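Skorora Desktop 3: Review of a Stock Screening and Portfolio Tool

Reviewed by Genalyn Magbanua

Skorora Desktop is a stock screener with a portfolio ledger attached. Version 3 replaces the old browser product and runs as a local program. I used it through May on a taxable account and a retirement account, 11 positions in all, alongside the spreadsheet I normally keep. The review copy was the paid tier. The free tier has the same screener with delayed prices and no tax lot reports.

Setup

Installation is plain. The program asks for a data folder, a base currency and a cost basis method. The method can be changed later, but only for lots that have not been closed. Broker files are imported as CSV. My first import failed on a column named "Net Amt," and the error message gave the row number without the column. Renaming the header fixed it.

Splits are handled correctly. Spin-offs are not. The program booked the new shares at zero cost and left the parent's basis alone, so both figures had to be edited by hand.

Screening

The screener accepts typed expressions, and this is the best part of the product. A line such as "revenue growth over 5, debt to equity under 1, exclude banks" is parsed as you type. Enter runs the screen, Shift plus Enter runs it in a second tab, and the arrow keys move through the results. I rarely needed the mouse.

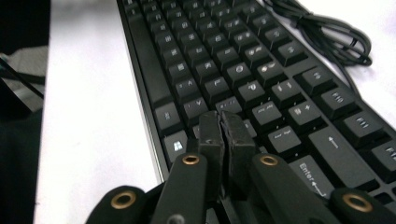 Enter and Shift do most of the work in the screener.

Results come back fast on the full US list. Each row can be opened to show the filing period behind each number, which I wish more tools offered. A trailing figure that mixes a restated quarter with an original one is marked with a small dagger. Billings and deferred revenue are present for software companies, though billings is computed from the change in deferred revenue and will not always match what a company reports. The manual says so on the page for that field.

Two complaints. Saved screens do not store the date they were last run, so there is no record of what changed between runs. Also, the "forward" fields draw on a single estimate source, Durnomow, and its coverage of small companies is thin. Blank estimates are treated as a failed test, and those companies drop out of the list with no notice. The setting to keep them is under Preferences, Data, Missing Values, and it is off by default.

Portfolio ledger

The ledger is adequate. It reports time-weighted and money-weighted returns side by side and lets you pick a benchmark for each account. My time-weighted figure matched the spreadsheet. The money-weighted figure was off until I found that Skorora dates dividends by ex-date and I had used the pay date. Either is defensible, but the choice should be a setting.

Charts are limited to line and bar. Export to PDF cuts long company names.

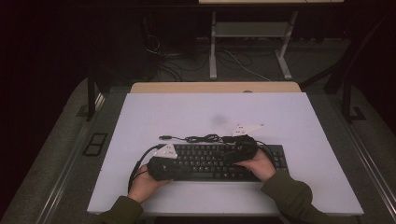 Price and alternatives

The paid tier is $100 a year for one user. Flerketti costs less and has a better ledger, but its screener is a fixed set of drop-down menus. Mahmoudi has deeper estimate data and is priced for professional desks.

Skorora suits an investor who writes detailed screens and keeps few positions. Anyone with frequent corporate actions in the account should wait for a fix to the spin-off handling. I am keeping my license for the screener and leaving the ledger in the spreadsheet.

Contact | Copyright Durable Ledger Reviews | Back to top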